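Plodport Releases Planner Update for Two-Arm Sorting

ORKUNTON — Plodport has released a new version of Plaltwood, its planning software for pairs of small robotic arms working over a shared tabletop. The release became available to partner laboratories in January.

The main change concerns the way the two arms divide their work. Earlier versions planned each arm separately and paused one whenever their paths came close. Plaltwood now plans both motions together, so that one arm may reach into a basket while the other holds a clear position nearby.

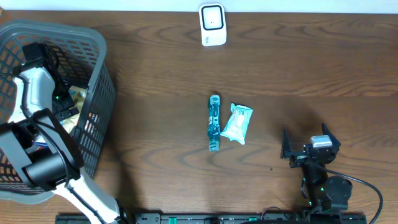

The planner was tuned on 2,085 recorded pick attempts with household items and packaged snacks. Plodport stated that 244 of these were set aside for testing and were not used in tuning.

Perception has also been revised. The software now combines the overhead view with the wrist view before a grasp is chosen, a step intended for glossy wrappers, whose printed panels and folds can be mistaken for the edges of separate objects.

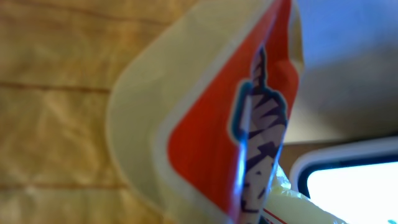 Herath, which received the release early, reported that grasp selection on soft packaging had become steadier, but that calibration between the two views still took too long and should be handled by the software itself. Plodport said that an automatic calibration tool is planned for the next release.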